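Filed under: Snacks & Pantry, Reader Questions

I get a lot of mail about the snack bins (more than about anything else I've ever posted!), so I've pulled the usual questions together.

Do I really need separate bins? Can't I use one big one?

You can, and I did for years. Then every bag of pretzels ended up under every bag of chips, and I'd buy more because I thought we were out. Now each bin gets one kind of thing and I can see what's low before I drive over to Stustville for the big shop.

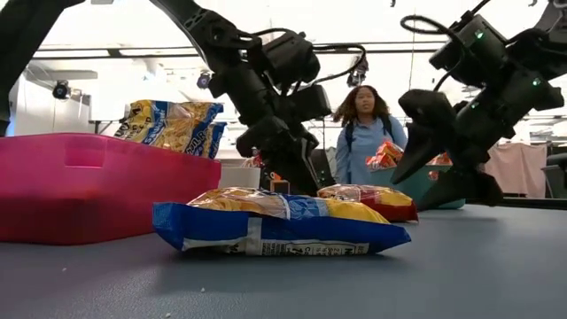

The other nice part is that anyone can put groceries away. You don't have to know my system, you just match what's already in there.

Which bins do you buy?

I like the plain plastic ones from Edness, mostly because they have straight sides. I tried a set from Sondent too and they were fine, just a little too deep for small bags. If your bags vanish when you drop them in, go shallower.

Do the bags go in flat or standing up?

Standing, always. Flat bags slide around and the bottom one turns to crumbs. Big chip bags are the exception, they're too puffy to behave, so I lay those on top of the shelf and let them be.

How many bags per bin?

Fewer than you think. I used to cram them in until the sides bulged, and then you pull one out and three more come flying with it.

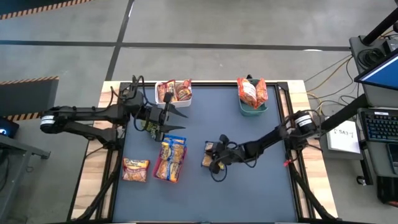 My rule is that a bin is full when the bags still have some wiggle room. Leave it a bit roomy and you can grab one with one hand while you're on the phone. Two orange bags leaning on each other in a teal bin is plenty for me, and the white bin with its pair standing side by side is just right too. Extras go in the hall closet until there's a gap.

Do you label them?

Nope! I go by color. I did buy a label maker once (a Sakamoto, very cute) and labeled everything in April, and by summer every label was wrong.

What about open bags?

Clip them and put them in front. Anything open for more than a week goes in my lunch, stale or not.

How do I keep the kids from emptying it all in a day?

If you figure this out, please write to me.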